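Homework in the Primary Years: A Case for Doing Less of It

Trefor Humphreys

Every September the governors of Ditthorpe Primary receive the homework policy for approval, and every September it is approved with small changes to the wording. I have sat on that body for 12 years and voted for the policy each time. I no longer believe that I was right to do so, and I should like to set out my reasons before the matter comes back to us.

The present policy asks for a reading record signed by a parent each evening, a list of spellings, a sheet of number work and, once in each half-term, a project to be completed at home. In the infant classes the sheet is shorter. In the top two years there is a second sheet, and pupils who have not returned both by Monday morning spend part of their break finishing them.

The school was founded in 1737 to teach the children of the parish to read, and it still does this well. My quarrel is with the assumption, seldom examined, that a child of seven who has worked from nine until a quarter past three has not yet worked enough.
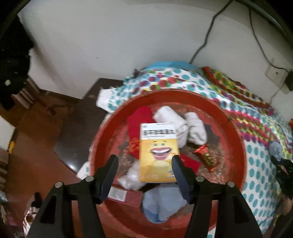 A small yellow box with a cartoon face printed on the front.

The usual defence is that homework forms good habits. I accept that habits matter, but a habit belongs to the person who keeps it. In a great many households the person who remembers the sheet, finds the pencil and sits at the table until the last sum is done is the parent. The child learns that work is something to be got through at the end of the day in the company of a tired adult. Our staff know this perfectly well. They can tell from the handwriting which half-term projects were made by a pupil and which by a parent with a free weekend.

A second defence is that parents expect it. Some do. When the school sent out its questionnaire in June, the replies were divided, and the strongest feelings were found at both ends. Several families asked for more written work, and their wish to see their children do well deserves respect. It should not, however, settle the question for everyone. We do not decide how fractions are taught by asking which method is most popular at the gate.

There is also the matter of fairness. Homes differ in space, in quiet, in the hours that adults work and in the languages they speak. Mrs Võ, who teaches our Year 4 class, put this to the governors more plainly than I can. She marks the sheets, she said, and finds that she has marked the evenings. A pupil whose mother works late shifts at the Plelisau bakery loses break time for a failing that is not the pupil's own. I have found no answer to that, and I do not think the policy offers one. 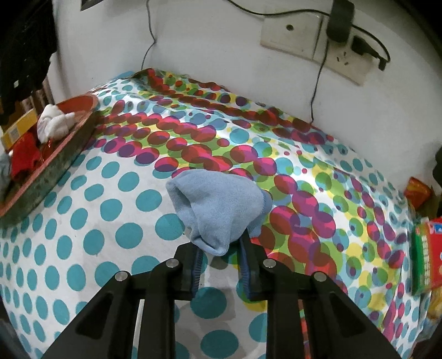
It is sometimes said that a school which sets little homework will send its pupils unprepared to the secondary at Stadolville, where they will be given a good deal. I put this to the head of Year 7 there. Her view was that new pupils settle to homework within a few weeks whatever they did before, and that what she would like from the primary schools is children who read for pleasure and can pack their own bag. Neither is taught by a worksheet.

What, then, should replace the present arrangement? I would keep the reading. Time spent with a book at home, alone or with someone listening, is worth protecting, and the signature could be dropped without loss. I would keep the times tables, practised aloud in short bursts. The sheets I would end altogether below Year 5, and above it I would allow one piece of written work a week, with no penalty attached to its late return.

The project is harder to give up. Some pupils love it, and the display in the hall is the best-attended event of our year. I would make it voluntary and bring part of the making into school time, where glue and card are provided and every child begins with the same materials.

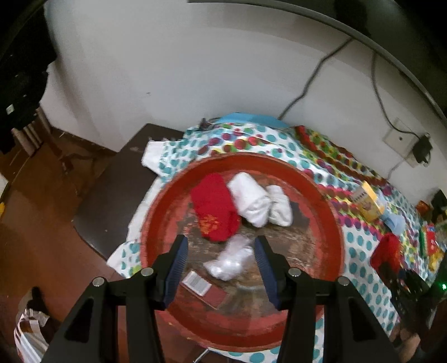 The saving to the staff should not be overlooked. By the head teacher's estimate, the school photocopies 500 sheets in a week for homework alone, and each one that comes back must be read by somebody. A class teacher who is spared that task has time to prepare a lesson or to speak with a parent, and either would do more for the pupil concerned.

I do not expect agreement from all my colleagues. There are 17 governors at Ditthorpe, and on most questions of this kind we are evenly split. I ask only that the policy should not be passed on the nod again. If it is to continue, the case for it ought to be made in full – by those who support it, in the presence of the teachers who must carry it out – and the reasons recorded in the minutes, where parents may read them.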